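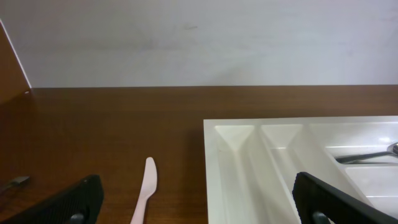
Pink knife and the white tray

Stuck in Skatitz chapter 6, save wont carry over to tablet

Got the game on my phone in November, played to the clock tower. 31 hours in. Bought a tablet, installed, logged in with same Reller account, and it starts me at the prologue. Cloud icon is green on both. Do I have to replay everything?? Puzzles were hard enough the first time.

Phone is on version 2, tablet says the same.

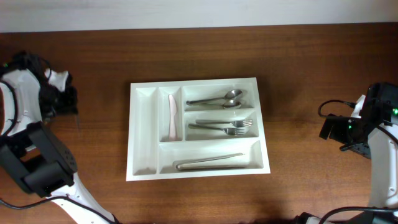
Girish Bansal
Green icon only means you're logged in. On the phone go to Settings, Account, Push Save, wait for the chime. Then on the tablet, DON'T start a new game, pick Restore from the title screen. If you already played the prologue delete that slot first or it'll overwrite the old one. Lost the whole greenhouse section that way.

Horácio Leitão
same thing happend to me, gave up and went back to the phone. good game tho
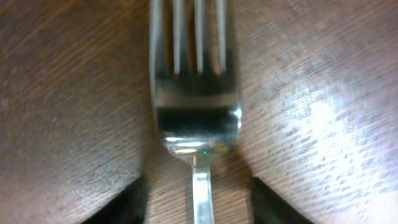 Do the hint coins come across too?
Only the ones you earned. Bought coins stay on the device you bought them on, I had 50 sitting on the old phone. Support can move them, took 2 emails.

OK Restore worked, back at the clock tower. Coins still missing, will write to them tonite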